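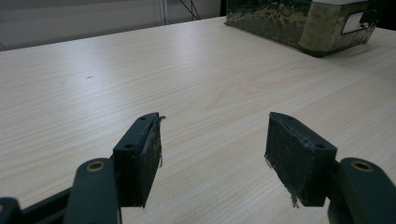 What happens to a person's job when a machine takes over the part they did with their hands?

Most of the time the job gets pulled apart. Some pieces go to the machine, some stay, and a few new ones show up that were in nobody's job description. This chapter is about those pieces.

CHAPTER 9
Who Does What Now? Automation on the Packing Floor

Before you read
Think of a task you have done so often you don't notice doing it. Bagging groceries. Folding towels. Write down every decision in it, even the small ones. Keep the list, you'll need it in Section 9.3.

Key terms in this chapter: task, job, handover, exception, tending, pace, deskilling, cycle time

9.1 Opening case: Ponance

Ponance packs small household parts for other companies. Hinges, drawer knobs, curtain hooks. Orders come in, somebody picks the parts, somebody bags them, somebody boxes them. For years that was all hands. Then in January the company put in gripper arms at the bagging tables, running on scheduling software called Flunditz.

Before the change the bagging crew was 12 people on the day shift. After it, 5 stayed at the tables. The rest moved: some to receiving, some to the returns desk, two left on their own. No layoffs were announced. That matters, and it also hides things. A head count tells you how many people are in the building and very little about what their day is like.

Baiba Jõgi had bagged for nine years. Her new title was cell attendant. First week, she said, she mostly stood there.

"I kept reaching in. You see it going for the hook wrong, you want to fix it. But you have to stop it first, wait for the light, then fix it, then start it again. By then I could of done ten."

Stop, wait, fix, restart. Keep that sequence in mind. A lot of what follows comes back to it.

9.2 Tasks and jobs

A job is a bundle of tasks. A task is one piece of work with a start and an end. Machines take tasks. When people say a machine took a job, they usually mean it took enough of the tasks that what was left got handed to someone else, or that the leftovers got bundled up under a new name and a new pay grade.

Bagging at Ponance, the old way:
- read the slip
- pick the parts
- check for bent or missing pieces
- bag, seal, drop in the tote
- talk to the person next to you

The arms took the picking and the bagging. Reading the slip went to the software. Checking was supposed to go to a scale under the tote, and partly did. A scale knows a hook is missing. It doesn't know a hook is bent.

So checking came back to the attendants, unofficially at first. It wasn't in the training sheet. Lợi Nghiêm, shift lead, added it in pen.

Talking to the person next to you is on the list on purpose. It is a task. New people learned which suppliers sent bad batches that way, and how to seal the thick bags without burning a thumb. With the tables spread out to make room for the arms, attendants now stand too far apart to hear each other. Nobody planned that, it was a floor layout decision.

9.3 The new work

Three kinds of work turned up that hadn't been there before.

Tending. Wiping down, swapping worn pads, clearing the table, checking the bolts. Slow and dull and it has to be done. At Ponance it was given ten minutes at the end of a shift. It took longer. The extra came out of breaks until Sigita Vītola, the safety rep, started writing it down.

Exceptions. Anything the machine can't handle. Tangled hooks, a bag that won't open, a part turned the wrong way. In one month the tables logged 309 exceptions, and every one went to a person. Note what this does to the work. The easy picks are gone. What's left for the human is all hard ones, all day, with gaps of waiting in between. Some people like it. Plenty find it more tiring then the old way.

Explaining. Telling the engineer what went wrong. Attendants know, but they know it in their hands, and the error form has a drop-down menu. "Slips on the shiny ones when the room is cold" doesn't fit in a drop-down. Lợi kept a notebook. The engineers ended up asking for the notebook.

Go back to your list from the start of the chapter. Mark each decision T, E or X: tending, exception, explaining. Leave blank what a machine could take as is.

9.4 Pace

On the old line a person could speed up before lunch and ease off after. The hourly total came out the same. The arm has a cycle time and that's that. When the attendant is busy with an exception at one table the other one keeps filling. Nighat Arain, who moved to returns, put it like this: "Before, I was tired at the end. Now they're tired in the middle."

Managers at Ponance saw the totals go up and were pleased, reasonably. Attendants saw the same totals and asked who set the number. Both are looking at a real thing. Section 9.5 takes up how pace gets decided and who is in the room when it is.

Stop and talk
1. Which of Baiba's old tasks took skill? Which new ones do? Is it the same skill?
2. Lợi added a task in pen. Should it be paid?
3. Ponance counts "no layoffs" as a success. What else would you want to know before agreeing?
4. Somebody in your group has worked with a machine that set the pace, a fryer timer counts. What did they do when it got ahead of them?

Bring your marked list to the next class, it's used again in 9.6.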